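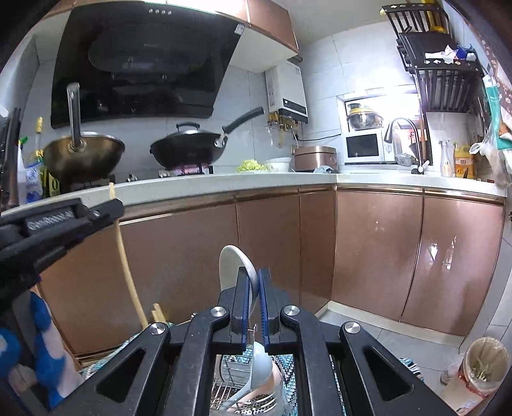
Ladle grasp keeps rotating in the fingers - student project, need input
Kovolham Robotics Club > Manipulation

tyin_lerholm
Posted 2025-09-21
Second-year project at Lerholm, working with Xuelian Lei. Task is kitchen tidying, demonstrated with hand-held grippers. We have 35 demos of the ladle pick. In 22 of them the ladle rotates about the finger axis after the lift. Parallel fingers, blue ridged pads, grasp on the handle. The trained policy copies the rotation and then misses the placement pose. Change the pads or change the demos?

disidus
Change the demos. The bowl is the heavy end and you have a torque arm the length of the handle. Grasp closer to the bowl.

kilicarslan_k
Disagree. Closer to the bowl means less clearance when you come down into a dish rack. You trade slip for collisions. I would try softer pads first. Ridges on a narrow handle give you a few line contacts and not much resistance to twist.

disidus
Depends on the ridge direction relative to the handle. Which way do they run, and what is the closing width?

tyin_lerholm
Across the handle in most grasps. Width is logged per frame and stays constant through the slip, so the fingers are not opening.

kilicarslan_k
Then it is pure rotation and more squeeze will only get you so far. Pads.

xlei
Other half of the project. We tried a foam layer in January on a different task. It tore after 26 grasps, so I am not keen to repeat that. I would sooner filter the bad demos and record new ones with a lower grasp.

disidus
Filtering leaves you 13. Not enough to train on. Record first, filter after.

kilicarslan_k
Silicone sheet, 2 mm, glued over the ridges. It will outlast foam.

tyin_lerholm
Will record one batch with the lower grasp and one with silicone, same ladle, same rack position. Posting the slip angles when both are labeled.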